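2 October 2025 -- Zornley bench, handheld gripper pair

Took over the pair from the Sikov room. The left unit had a cable that rubbed at the back of the housing, so I changed it for one from the Drirkier box. Both encoders are zeroed again. Left reads 33 counts when fully closed, right reads 191. The right value is too high for me, but it is stable over three restarts and I leave it.

Screws of the top plates checked by hand, both sides. No thread glue yet.
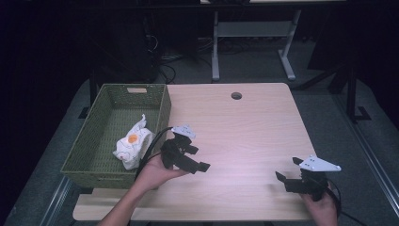
Both grippers over the table, white item in the green basket.

The left cable is still my main worry. It makes a loop and lies over the basket, and with the palm turned up it has a different path than with the palm down. Next change: a clip on the forearm, then a longer cable if the clip is not enough. The Lytvynenko script allows up to 845 ms without a packet before it stops the log. I would like to have this shorter, but first the cable.

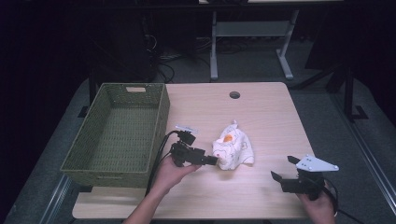

White item on the table, left fingers close to it, right gripper open.

To do:

- order two clips and one spare cable
- look at the right zero again after 1,000 cycles
- write the new offsets in the config -- the old file is from April
- clean the finger pads with alcohol, no solvent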